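The Small Frames on Delali Yakubu's Table

The first thing Delali Yakubu does with a new order is clear the table. Pencils go in the drawer, the coffee goes on the windowsill, and whatever was left from the night before gets moved to a shelf by the door. She has framed small pieces for a living long enough to have lost a few to crowded tables, and she is strict about it now.

Her shop, Flullar, makes frames for things most framers would turn away. Pressed leaves, single postage stamps, scraps of lace from a wedding dress, a slide someone's grandfather took on a fishing trip. Nearly all of her work would fit in a coat pocket. She started with stamps in June, sold 42 frames by the end of that summer, and gave up her old job at a print shop the following year.

"People have one small thing they care about and it lives in an envelope," she says. "They're afraid to look at it in case they lose it."

Her business partner, Akua Sowah, handles the cutting. Sowah trained as a cabinetmaker and came to frames by way of drawer fronts, which she still makes for a furniture company called Obradović. She says the work is closer than it sounds. A corner that is a hair off on a large picture frame can be filled and touched up. On a frame with a face the size of a matchbook, the gap is all a customer will see.

The two of them work at separate ends of the same building. Sowah cuts and glues at her end, where the dust is. The frames then go through to Yakubu, who does the fitting, and no sawing of any kind is allowed on her side of the door.
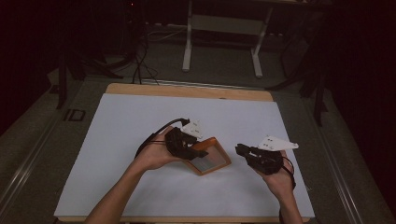

A good surface matters more for small frames than for big ones, and people trying this at home tend to get it wrong. They work on a bare tabletop or, worse, on a towel, which sheds. Lay down a wide, flat board that covers most of the table, as with the white one over the light wood, and keep it plain and matte. A tan or light brown border is easy to find against white, and so are a stray splinter and a speck of grit. Through a cloudy gray center like this one, dirt on the inside can go unnoticed until the frame is held up to a window, so Yakubu checks every panel against daylight before anything is closed.

She likes a panel that doesn't let everything through. Clear glass is right for a stamp, but she thinks a leaf or a piece of lace looks better with the light softened behind it. Customers don't always agree. She keeps samples of both and lets them decide, and she says she has stopped arguing with anybody who wants clear.

Cleaning comes next, with a dry cotton cloth and a soft brush for the corners. She won't spray anything directly on a panel. Liquid creeps under the border and sits there, and in a week or 2 it leaves a mark that can't be reached without taking the whole piece apart. If a fingerprint won't come off dry, she dampens a corner of the cloth and wipes from the middle outward.

Then there is the backing. Flullar uses a thin card from a supplier called Gosteck, cut slightly under size so that it drops in without being forced. Yakubu tried stiffer board for a while and went back. It bowed the sides of the smaller frames, and 2 of them came apart in the mail.

Prices start at $80, which surprises some people when they see how small the finished piece is. Sowah says the wood is almost nothing. The money goes into hours, and a tiny frame can take as many of them as a big one.

For anyone who would sooner buy a kit, Yakubu recommends the ones from Pluvow, with a couple of changes. Throw out the glue that comes with it and use ordinary wood glue, put on with a toothpick. Leave the frame overnight before fitting the panel, even if the leaflet says an hour is enough.

The shop takes new orders by mail or at the door — knock hard if the saw is running.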